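List: waltanbridge-allotments
Subject: Re: Re: Rainwater barrels, group order

On the evening of the meeting someone wrote:

> Vorkov will do us a price on 100 liter barrels if we take 21 or more.
> They say a barrel pays for itself in one summer. I think we should
> say yes before the end of December, when the offer runs out.

One summer? I'd like to see the sums behind that. We pay a flat water fee in Waltanbridge, the same for every plot, whether you run the hose all day or never touch it. A barrel can't pay back money you weren't going to save in the first place.

I looked at the Vorkov leaflet again last night and it never says what water rate they used. It has a nice drawing of a shed and a smiling watering can, and then the number. I wouldn't buy a pair of gloves on that.

There is a fair argument for barrels, which is that the tap by the lower gate drops to a trickle on hot evenings. I've stood there myself. But 100 liters is a few days of tomatoes in a dry spell, and then you have an empty barrel and the same trickle. The people who bought the Kaltar ones have nearly all gone back to the hose by July, from what I see walking past. 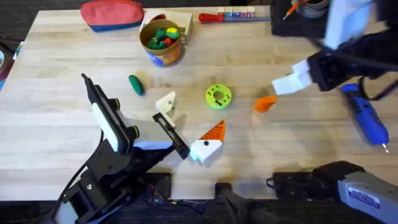 Then there's the roof question. Most of our sheds have no gutter at all, and the leaflet price leaves out gutters, brackets and the stand. By the time you add those I doubt it's much of a deal. Plot 4 has a gutter already and could try one barrel for a season — that would tell us more than the leaflet does.

The total quoted was 1094 for the full order. Does that include delivery up the track? Pavlović wouldn't bring the compost past the gate last spring, and I don't fancy rolling barrels uphill in the mud.

I'm a no for now. If Vorkov will put the delivery and the fittings in writing I'll read it, and I still think the money would go further on fixing the pipe to the lower tap.

Plot 17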